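The Maple Board and the Bag of Blocks

I have been meaning to write about my maple board for ages, and January is when I finally get around to things, so pour yourself something warm, because I do tend to wander.

It started life as a kitchen board. I bought it from a little shop called Kulent, the kind of place where you go in for a wooden spoon and come out forty minutes later knowing all about the owner's knees. I had been using a thin plastic board for years and was tired of it skating around the counter every time I cut up a squash. The woman at the counter let me pick through the whole stack. I wanted one with some striping in it, the light and the tan together, and I must have turned over every board they had before I found mine. It cost 85, which felt like a lot to spend on something I was planning to attack with a knife!

And then, of course, I couldn't do it. I rubbed it with oil, stood it against the backsplash, and went right on using the plastic one. My friend Bontu Alemayehu came by for coffee, looked at it, looked at the plastic one in the sink, and said, "So this one is for guests?" She had a point.

What finally gave it a job was blocks. I have loved small wooden-toy sorts of shapes since I was little (cylinders best of all, then anything with six sides), and I had been collecting colored ones in a cloth bag for a long while without any proper place to set them out. A carpet is hopeless, they lean. My dining table has a groove down the middle where the leaf goes in, and something always ends up in it. A good flat board, though, is just about perfect, and the pale wood lets the colors show in a way that a dark table never does. 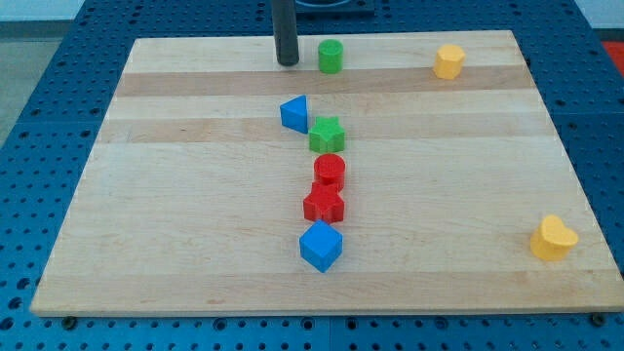 I like to keep it to a handful at a time. When I first tried this I tipped out the entire bag, all 174 pieces (I counted them once during a power outage, by flashlight), and it was too much, like trying to read every book on the shelf in one evening. With eight or so there is room to think. You can put a green beside a yellow and see whether they get along, or you can make a crooked little line and leave it crooked.

The grain helps too. Mine runs the long way, and without ever planning it I find myself using the darker stripes as streets. Cylinders on this side of the street, prisms over there. I spend maybe 20 minutes at it on a good evening and come away feeling as if I've had a nap.

If you want to set up something like it, look for a board with some weight and a plain surface, without a juice groove around the edge. Sand it lightly with 200 grit if it feels fuzzy, wipe off the dust, and give it a thin coat of oil. I leave mine overnight before I put anything on it. For the blocks, secondhand is lovely, and mixed sets are nicer than matching ones as long as the heights aren't too far apart.

Bontu has since asked whether she can borrow the board for a cheese plate. I told her I'd think about it, and I have been thinking about it for three weeks now. In the meantime I'm after another hexagon, preferably blue, so if you have a spare one rattling around in a drawer, please do leave me a comment.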